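12 June 2022
By Seung-woo Ha
9 min read

4.2 Mixed trays and the "abundance" claim

The case for mixed display rests on a simple idea, which the Dundwood report repeats several times: people who see many kinds of produce together judge the whole lot to be fresher and more plentiful. We had doubts about this before we started, and the Sutham trials did not remove them. Of the 227 shoppers we spoke to there, 69 said the mixed tray looked "full" or "generous." That is fewer than one in three. The earlier report counted any positive word at all, including "nice" and "colorful," and it is hard to see how "colorful" tells us anything about plenty.

There is also the matter of what was on the trays. Like most work in this area, ours used artificial fruit and vegetables, which hold their shape and color from one session to the next. The price of that convenience is seldom discussed. An imitation pear has no smell and never bruises, and a shopper who has handled one will answer the next question differently. We kept people at arm's length for this reason. Moon did not, so far as we can tell from the published account. 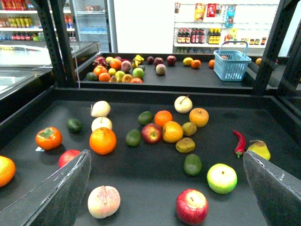
Figure 3. Artificial produce on a large black tray in black metal shelving. Oranges, apples, pears and limes lie mixed, with a long red chili pepper toward the right.

The arrangement in Figure 3 raises a second problem. Limes lie among apples and oranges, and an olive-yellow fruit shaped like a mango lies near a green oval one that could be taken for an avocado. A reader may call this variety. Another may call it a tray that needs sorting. Both readings came up in our interviews, sometimes from the same person, and the standard rating form has no place to record the difference. A high score for "variety" and a low score for "order" may be one opinion written down twice.

Dark trays are said to make bright fruit stand out, and perhaps they do. But the comparison usually cited, from the Illport store in August, changed the tray color and the lighting together. Its sample of 885 is large, and a large sample does nothing to separate two changes made at once. We would put more trust in 200 shoppers and one change. Until someone runs that test, we treat the effect of tray color as unproven and leave it out of the model in Section 5.

Contact the author | © 2022 Seung-woo Ha | Back to top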